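Bench notes, September
Skollholm LP – side B transfer and first test cut

Started just after nine. Carried on from where Abilio left the machine last night. He had cleaned the heads and the guides but hadn't demagnetised, so I did that first and then lined up the repro side again from the MRL tape. Left channel was a touch low at the top end, right channel fine. Trimmed the left until they matched. Azimuth was out a little as well, more than I'd expect overnight, and I suspect the head block got a knock when the cover went back on. Tightened the screws.

The side B reel is the one from the Udport box. Label on the spine is in pencil and gives the running order, but the order on the reel is different: the long harmonium piece comes third on the label and last on the tape. Manaia says the cassette that was sold at the shows follows the tape. I've left the tape order alone for the transfer. The band can sort out what they want on the LP before we commit anything to lacquer.

Tape condition: better than side A. No shedding on the guides after the first pass. There are old splices between every song and four of them had let go at one edge, with the adhesive oozing onto the next layer. Took those off, cleaned both sides with a dry swab, re-spliced with fresh tape. One leader was so brittle it snapped in my fingers and I replaced it with new white leader. All the old bits are in an envelope in the box, marked. Please don't throw it out.

Pass one: flat, no noise reduction. I had it in my head that the whole album was encoded, as side A has tones and a note in the lid saying so. Side B has no tones. Decoding it made the vocals dull and the room tone pumped between phrases. Played it flat and it sounds like a normal recording. Tincuța listened without being told which was which and picked the flat one straight away. So side B was almost certainly mixed at a later session, or on a different machine. Would be good to ask Maihi whether she remembers, as she was in the room for the overdubs.

Hum: there is a low hum through the second song only, on the right channel. It starts when the bass comes in and stops when it fades, so it's on the multitrack and we can't do much about it. I tried a narrow notch and it took the body out of the bass. Left it in. It sits under the drums for most of the song and only shows in the last bar.

Pass two was the keeper. Converter levels are the same as side A so the two sides should sit together. Files are on the transfer drive in the Skollholm folder with "flat" in the name. There is also a decoded version in there which I've put in a subfolder called "do not use". I'd sooner keep it until the band has signed off.

Cutting prep

Side lengths are uneven. Side A is comfortable. Side B runs long, and if the harmonium piece stays at the end it will be sitting on the inner grooves, which is the worst place for it. It has a lot of reedy top and it's the loudest thing on the side. Three options as I see it:

Move it earlier, as per the pencil label. Best for the sound.
Leave it last and cut the whole side quieter. It will still get splashy toward the label.
Move one short song over to side A. There's room, but Maihi was firm in her last email that the sides shouldn't be mixed up.

My preference is the first. I'll write to her.

Low end: summed everything below 80 Hz to mono on the cutting chain. The floor tom on the opening song is panned well over to the left and would have thrown the stylus around otherwise. Compared before and after on the small speakers and on headphones. Can't hear a difference in where the drum sits. Heather thought the kick was slightly firmer after. Could be.

Sibilance: a few bad ones in the vocal on song four, on the words with a hard "s" at the end of the line. Went through by hand and brought each one down instead of leaning on the limiter. Slow work but it keeps the cymbals open. Abilio wanted to put a de-esser across the whole side and I'd ask him not to, at least until we've heard the test.

Test cut

Cut the first and last songs of side B on the outer and inner bands of a scrap lacquer. The swarf tube blocked once, early on, and I had to stop and clear it, so ignore the first few turns. Chip was coming away cleanly after that. Stylus heat is where it was for the last job.

Played it back on the bench deck after lunch. Outer band is lovely. Quiet groove, good width, the acoustic guitar has air around it. Inner band is what I was afraid of. The harmonium goes gritty on the held chords and the voice over the top of it loses its edges. Dropped the level and tried again. Less grit, but now you notice the surface. That settles it for me, the piece has to move.

Looked at the inner band under the microscope. Grooves are clean, no overcuts, good land between them. So the fault isn't in the cutting, it's just a lot of high frequency in a slow part of the disc.

Pressing

Trovham have confirmed the slot. Run is 200 on black, plain inner sleeves, with test pressings first. They want lacquers boxed the same day they're cut, and they would like the matrix numbers in writing this time, as the etching on our last one was hard to read. Fair enough. I'll press harder.

Catalogue number still to come from the label. I can't etch without it.

To do

Email Maihi: running order, and the noise reduction question.
Order lacquers, we're down to the last good box.
Abilio – check the head block screws again before side A is touched.
Tincuța to check the lyric sheet against the new transfer. She already found one line in the third song where the sheet and the singing don't agree.
Label copy: side B timings will change if the order changes, so don't send it yet.
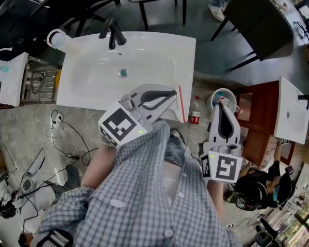

Bench notes by Heather Whitelaw and Ayana Tufa
Filed under: Transfers, Cutting

Added at ten past four (Ayana): Maihi rang back. She's happy for the harmonium piece to go third, and says the pencil label was the order they meant all along. The tape was assembled in a hurry for the cassette. She doesn't remember any noise reduction on the later session but thinks the mix was done on a borrowed machine. New side B assembly is in the folder with "order 2" in the name. Gaps between songs are by ear, please listen to the one going into the harmonium and tell me if it's too short.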